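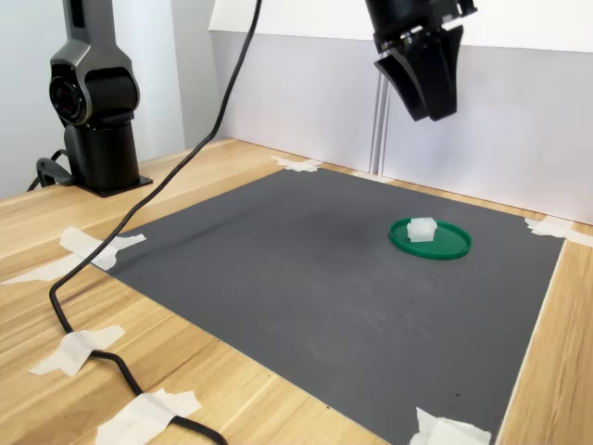

Held down with tape

Every office has a drawer of cable clips. They arrive in a bag of 150, self-adhesive, in a shade of white that matches nothing, and for one afternoon everyone is very keen. By November most of them have let go of the desk and turned up in the hoover. The cable, meanwhile, has been fixed in place with two bits of masking tape, and there it stays until the lease runs out.

I have been thinking about this more than is healthy, having spent part of the autumn visiting people who own good tables and do bad things to them. The brief from this magazine was to write about worktops. What I came home with was a notebook full of tape.

Vilmos Major makes tables for a living, in a shed behind the old dairy at Brondirmont. He sells them under the name Halász, his grandmother's, on the grounds that nobody in England can spell Major correctly when they hear him say it. A plain one in pale oak costs £1,489, and he will talk for most of a morning about the grain. He likes it to run at a slant to the way you sit, which he admits is a fad of his own and wastes timber. Then you look at his own bench, where the lead to the lamp goes straight across the front edge under a strip of decorator's tape gone brown at the corners.

"It's temporary," he says. I asked how long it had been there. He went to see about the kettle.

Tape of this kind was made to come off again, and that is the trouble with it. Because it is going to come off, there is no need to put it on straight, or measure anything, or decide whether the lamp really lives there. You tear a piece with your teeth and get on. A screw is a commitment. A clip suggests you have a plan. Tape says you were in the middle of something, which in fairness you were.

There is some craft to it all the same. Aranka Gál fits out shared workshops and has views on where the pieces should go. Put one at the bend, she told me, and another before the cable leaves the table, and leave the rest alone. People who tape the whole length end up with a stiff white ridge that catches every sleeve. People who use a single piece in the middle have built a hinge. She also likes slack, a good soft curve of it wherever anything has to move, and gets quite short with those who pull a lead tight because it looks neater. It does look neater, right up to the moment someone leans over for the scissors.

Her other cause is the mat. Grey, always; she tried green for a while and found that everyone's work looked faintly ill. A mat tells you where the job is. The strip of bare wood left round it is for everything else, and in her opinion a table should have more of that than you think, particularly on the side where the leads come in. She uses a make called Pulldale, 600 millimetres deep, and is rude about anything smaller.

Not everyone is persuaded. Etelka Fodor restores furniture and regards tape on wood much as a vet regards chocolate. Leave it in a sunny window and the glue bakes on. Pull it off quickly and, on an old finish, it will bring some of the finish along for company. Her advice is to warm it with a hairdryer, fold it back on itself and go slowly, with the grain. She charges by the hour for the jobs where people didn't, and the hours are considerable. I asked what she used for her own cables and she said she unplugs them and puts them in a cupboard when she has finished. I believe her, and I didn't stay for lunch.

Vilmos rang on 15th October, after I had sent him a few lines to check. He wanted the oak described as honey-coloured and not yellow, and he wanted me to know the lamp had been moved. It is on the other side of the bench now, where the light is better for sharpening. He needed a slightly longer piece of tape.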